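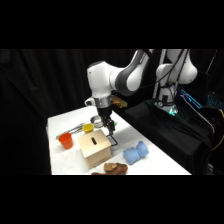 Eliseo Bañuelos

Retia Sorting Arm for small-goods returns benches

The Retia is a single robotic arm with a parallel gripper, sold as a complete bench station. It picks up mixed household goods one at a time and moves them where they need to go. We built it for returns rooms, where goods come back in no order and somebody has to handle every piece before it can be restocked, repaired or thrown out.

Hard goods and soft goods can share the same table. A cup, a metal bowl, a pair of tongs and a plush toy all ask for a different grip, and a returns bench will see all of them in an hour. The arm works from a plain white surface, so there are no trays to buy and no fixed positions to keep to.

What comes with the station

Arm, base and gripper
Controller with touch panel
Bench cover, white, two pieces
Stop button on a 35-inch lead
Printed setup guide and wall card

The table itself is not included. Any level bench rated for 195 pounds will do. The platform the arm stands on should be separate from the bench, so that people leaning on one don't shake the other.

What changes for the people at the bench

The first Retia went into the Quintero returns room, where I was shift lead at the time. Before that, four of us stood at one long table and did the same three motions all day — pick up, turn over, put down. After the station was running, two people stayed at the bench and two moved to inspection and repair, which had always been behind.

The bench job is different now. You load the surface, watch the picks, and take out what the arm shouldn't have. You also decide what counts as damaged. The arm does not judge condition, and we don't sell it as if it did. Expect your people to spend more of the day looking and less of it reaching. Some like that right away. Others miss having their hands busy, and it helps to let them trade places at the break.

Angeliki Balaskas runs training for new sites. She asks for one full shift with the whole crew, including the ones who won't be working next to the arm, and she starts with the stop button. By the afternoon everyone has loaded the table, cleared a missed pick and restarted the station. She comes back in the second month to go over whatever the crew has written down.

Pace

At Quintero the station handled 1,000 pieces in its first week, which was slower than the crew had been by hand. It picked up once we stopped piling things on top of each other. Spread the goods out with a hand's width between them where you can. Floppy items take the longest, and anything with a handle is usually quick.

Sites and service

There are 111 stations in use, most of them in returns and repair rooms. The largest group is at Helow, where they run on the early shift and are shut down by 2 p.m. for cleaning. Parts ship from our Brurkosell shop. Gripper fingers wear out first, so keep a spare pair on the shelf.
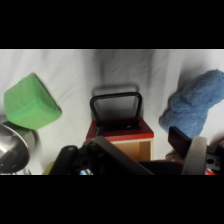

Can one person run the station alone?
One trained person can run it for a normal shift, but a second trained person should be in the building to cover breaks and to help clear a jam.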